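Search this site
Enter keyword

Stovmont tests gray matte finish on work surfaces at Allau building

Jul 2, 2019

Shares 14 | Comments 5

Stovmont has begun a surface trial at its Allau building, where the work tops on the second floor are being changed over to a pale gray matte coating. The first room was handed back to staff this week. The remaining rooms will follow in order of use, starting with the packing area and ending with the two small rooms beside the stairwell.

The coating is a two-part product supplied by Zinchenko and applied by roller over the existing tops. The old finish was a high-gloss white, put down when the building opened, and it had been the subject of complaints for several years. Staff reported glare from the ceiling lights, most of all in winter when the lights are on all day. Small items with clear or white packaging were hard to pick out against it. A review in February recommended a non-reflective finish in a neutral color, and gray was chosen over beige after both were tried on spare boards.

Gonzalo Figueroa, who runs facilities at Allau, said the color was selected under the room's own lighting. "We looked at the boards at eight in the morning and again at four in the afternoon," he said. "The beige went yellow under the tubes. The gray shifts a little toward blue near the windows, and we accepted that."

Preparation took longer than the coating itself. The tops were degreased, sanded with a fine grit, vacuumed and wiped down twice. Edges were masked and the joints filled. A primer coat was left overnight, and two finish coats were applied on consecutive days. The supplier's data sheet calls for the room to be kept closed between coats so that dust does not settle on the surface. Air handling was turned down for the same period.

The specification asks for an even tone with no roller lines when viewed from standing height. Slight variation in shade is allowed. Specks are allowed if they are isolated and do not stand above the surface; anything that catches a fingernail is to be sanded out and spot coated. No lettering, grid or position marks have been added. Rulers and cutting guides will be supplied as separate mats, so that the tops can be wiped in a single pass.

A surface of this kind shows very little at normal working distance. Up close, a few faint specks and soft changes in tone can be found in the gray, including one small darker dot.

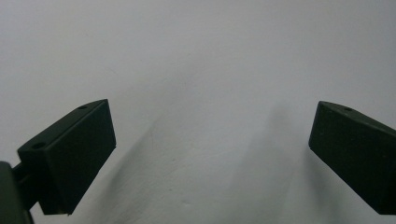

Cleaning and care

Stovmont has issued a one-page care sheet with the new tops. Daily cleaning is with a damp microfiber cloth and a neutral cleaner. Solvent wipes, bleach and scouring pads are not to be used. Matte coatings can turn shiny in spots if they are rubbed hard, and a polished spot cannot be brought back without recoating the area.

Adhesive tape may be used for up to one shift and should be pulled back slowly at a low angle. Labels should not be stuck directly to the tops. Hot items go on a stand. Knives are to be used on a cutting mat only, including for opening cartons, which was the main cause of damage to the old finish.

The coating can take light use 45 hours after the final coat. Full hardness is reached after 14 days, and heavy equipment should not be dragged across it before then. Equipment with rubber feet needs a pad underneath for the whole of that period, as some rubber compounds leave a stain in fresh coating that will not wash out.

Cost and schedule

The budget for the first room was $2,281, covering coating, primer, filler, masking and disposal. Labor was handled by the building's own crew and is not included. A quote for replacing the tops outright was obtained from Jilard during the February review and was set aside on price. Jilard will still supply the new edge strips, which are due in the next delivery and will be fitted after the coating has hardened.

Five rooms are on the list in all. Each will be closed for one working week. Staff in the packing area will move to the ground floor while their room is out of use, and the supply cabinets will go with them. Cabinet keys should be collected from the front desk on the day of the move.

Marks, chips or sticky patches in the first room should be reported to facilities with the position of the mark measured from the nearest corner of the top. Please do not attempt to clean off a mark that does not lift with a damp cloth. A sample board with the approved color is kept in the facilities office and can be borrowed for comparison.

The finish will be checked after three months for wear, change of color and loss of matte. Readings will be taken at the same points each time with a gloss meter, and the results will go to Figueroa before any decision on the first-floor rooms. The first floor has the same white tops, but they carry less traffic and are not included in the present budget.

Shares 14 | Comments 5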